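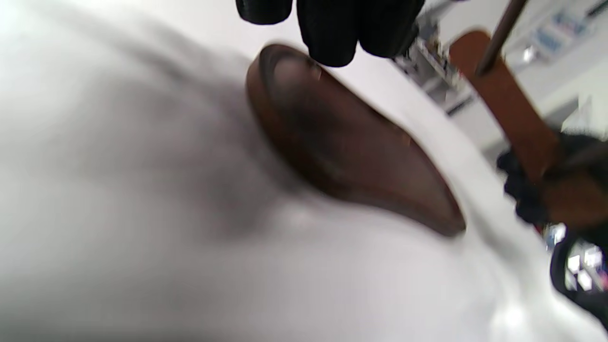
Ambros Schnyder

First-time buyer, 1980s trawler yacht or newer express cruiser?

Hello all, and thank you in advance for putting up with a long post. My wife and I have been renting on the lake at Tridport for several summers now, and we've finally talked ourselves into buying. We've narrowed it down to two boats and I keep going back and forth between them, usually at two in the morning.

The first is a Donel trawler, single diesel, one owner since new. She has 1,601 hours on the engine and a log book that would make an accountant weep with joy (every oil change, every impeller, even the light bulbs). The side decks are teak and a bit tired, and there's a soft spot near the port water fill about as big as a dinner plate. The owner says it has been like that for years.

The second is an Urkero express cruiser, much newer, twin gas engines, 588 hours each. She's a lovely thing to sit in and my wife adores the galley. But the paperwork is one folded invoice from February, and the broker gets a little vague when I ask who did the servicing before that.

We'd mostly be doing weekends, the two of us plus a grown daughter now and then, and one longer trip a year up through the locks. Neither of us is in a hurry to get anywhere. Asking prices are close enough that money isn't the deciding thing. What would you look at next? And is that soft spot a reason to walk away, or just a reason to haggle? The broker would like an answer by 30th June, so I have a little time, but not a lot.

trawlerdad_Wes

Welcome, Ambros, and what a nice problem to have! I've owned both kinds (the fast one first, like most of us) and I'd lean toward the Donel from what you've written, but please don't put down a penny you can't get back until a surveyor has been over her with a moisture meter.

Soft spots on a teak-over-cored deck are very common on boats that age. The teak was usually screwed down through the top skin, so every one of those screws is a little invitation for water to get into the core. If it's only the one patch by the water fill, the fitting was probably never bedded well, and a decent yard can cut it out, dry it, put in new core and glass over it without too much drama. If the meter says it runs the whole length of the side deck, then you're talking about lifting all the teak, and the bill can get ugly in a hurry. So haggle or walk, depending on the meter. Make the offer subject to survey and sea trial, in writing, and have the survey done with the boat out of the water. You pay for the haul-out, and it's money well spent.

While she's hanging in the slings, ask about the fuel tanks too. Many boats of that era have iron tanks sitting right under those same leaky decks, and they rust from the top down. On mine I found out the expensive way, the second spring, and we spent most of that season tied to the dock with half the saloon floor up and my wife reading paperbacks in the cockpit. We did eat very well that summer, I'll say that for it.

As for the hours, 1,601 on a diesel with that kind of log book wouldn't worry me at all. Do have an oil sample sent off, and start her stone cold yourself. If the owner has her warmed up before you arrive, come back another morning.

Stöckli

get the cruiser if your wife likes it. you will never hear the end of it otherwise

lockside_marie

I'd gently disagree with the one above me, though I did laugh. Ambros, the twin gas engines are perfectly fine if they've been looked after, but you can't tell that from a single invoice. Ask the broker for the hull number and the engine serial numbers and call the dealers nearby, because they'll often tell you whether a boat has been through their shop. Have a mechanic do a compression test on every cylinder as well as the regular survey, and have him look hard at the exhaust manifolds and risers, especially if she's ever lived in salt water.

One other thing for the locks: take your wife along on both sea trials and have her walk from the helm to the bow with a line in her hand. On our old express cruiser I had to shuffle along a ledge hardly wider than my foot, hanging on to the rail, and I dreaded every lock on the river. On the boat we have now there's a side door right by the wheel and I can step out and drop a line over a bollard before my husband has finished fussing with the throttle. It changed the whole trip for me.

And call your insurance company before you sign anything. Some of them want a recent survey on an older hull, and a few won't write a new policy on one at all. Good luck, and do come back and let us know which one you picked!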